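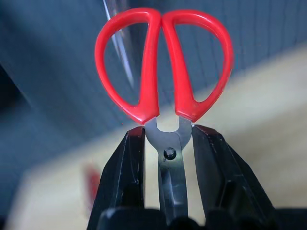

Géza Pap wrote:
I'd leave the printed directory alone. It sits by the phone, it works when the internet is down, and my wife can read it without her glasses.

Tímea Bozsik
Re: Directory moving to the Niniris app
26 September 2021

Géza, the print one is already out of date when it lands in the mailbox. Our number changed last November and the old one is still on page 19. People leave messages for us with whoever has that number now. In the app I fixed it myself in a minute.

gbodnar
Does the app show your address and cell to everyone in Broma, or can you pick?

Tímea Bozsik
You can pick. Open your profile, go to Sharing, and there are separate switches for street address, home phone, cell and email. They are all on to begin with, so look at that before you do anything else.

gbodnar
All on to begin with is exactly what I don't like. Should be the other way around.

Pui-shan Pan
I agree with Gergely on that part. I turned off everything but email. It took me a while to find because on my tablet the Sharing page is under the three little lines and not under my name. If you have an older iPad, check there.

Also, you can save the whole list to your device for when you're offline. Tap Contacts, then Keep a Copy. It won't update until you're back on wifi, but it answers Géza's point about the internet.

gpap
It answers half of it. If the power is out for two days the tablet is dead too. After the last big storm we used the book and the landline to check on our street. I have nothing against the app, I just don't want the book to go away.

mate_p
The book costs money though. 400 copies, and there was a stack left over at the gatehouse most of last year. Could they print on request? Fill in a form, get a book.

Pui-shan Pan
Or a plain PDF that we print at home. The old Rungrueang site used to have one, names and phones only, 5 pages.

gbodnar
A PDF gets forwarded. One real estate agent gets hold of it and we all get calls. At least you need a login for Niniris.

mate_p
They can get the book now, Gergely. It's in the rack next to the tennis sign-up sheet.

gbodnar
Fair enough. Still don't like the PDF.

Tímea Bozsik
Has anyone had trouble with the login code? Mine comes by text with no problem but my husband's never shows up. He has the same carrier.

mate_p
Check that his number on file is his cell. Mine was set to the landline. I emailed the office and it was changed the next day.

Tímea Bozsik
That was it, they had our home phone down for him – the old one. Thanks Máté.

gpap
So his codes went to the same stranger who gets your messages.

Tímea Bozsik
Yes, I suppose they did. I'm calling the office.

Pui-shan Pan
If you do call, please ask whether print on request is possible. I would take one for my mother.

gpap
Put me down for 3.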